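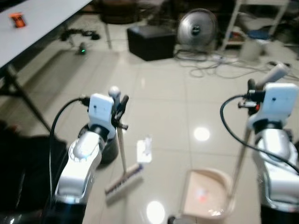 By Veris Rural Desk | 10 Jan 2026

MEVACH: The state's farm ministry has found another 1000 rupees an acre for millet growers, who were promised the same sum last July and are still checking their bank accounts for it. The new payment will come in 2 installments, the first after a land survey. Growers in Prustell district noted that their land records date from 1829 and list several fields now under a reservoir.

Opposition members called the plan an election handout, then said they would have offered more. The ministry said 700 villages had already been surveyed but did not say which ones. Forms are available at block offices, which are closed for stocktaking until further notice.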